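The Last Run to Verko

The ferry to Verko stopped running the year my father turned 89. He had worked on it most of his life, first as a deckhand and later in the wheelhouse, and he wanted to ride it once more before they tied it up.

I drove over on a Wednesday. He was already in his coat when I got there, sitting on the chair by the door with his cap on his knee. He had packed sandwiches. He had also packed a flashlight, a rain hat and the old timetable from 1998, which he said was the last good one.

"They changed it after that," he said. "You missed the bus on the other side."

We ate a little before we left, standing up, because he didn't want to sit down again in his coat. My sister called and asked if he was warm enough. He said yes before I had finished repeating the question.

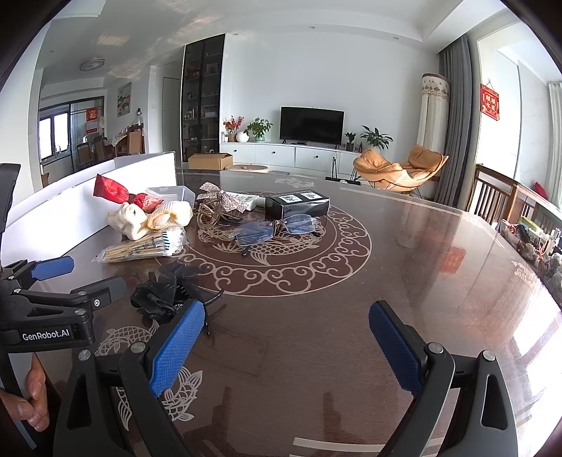 The road to the landing goes through Golus, where the cannery used to be. He named the shops as we passed, but they were the old names. The bank was a dentist now. He looked at it for a while and said the step was the same.

There were nine cars in line at the landing. The boat was smaller than I remembered, and the paint had run brown under the railings. A young man in an orange vest waved us on board and told my father to watch the ramp.

"I know the ramp," my father said.

We stood outside the whole way. It takes 2 hours to Verko if the wind is behind you, and it wasn't. He didn't talk much. Past the Stomus light he took out the timetable, checked it against his watch and put it away again.

"Are we late?" I asked.

"Four minutes."

At Verko we stayed on board. Most people did. Someone had tied a ribbon on the pier, and a woman was handing out coffee from a cart. I bought two cups. When I came back he was talking to the young man in the vest, showing him something about the way the rope lay on the deck. The young man crouched down and did it over, and my father nodded.

It was dark on the way home. He slept in the car with the cap in his lap. When I stopped at the light in Golus he opened his eyes and asked what time it was, so I told him, and he got out the timetable.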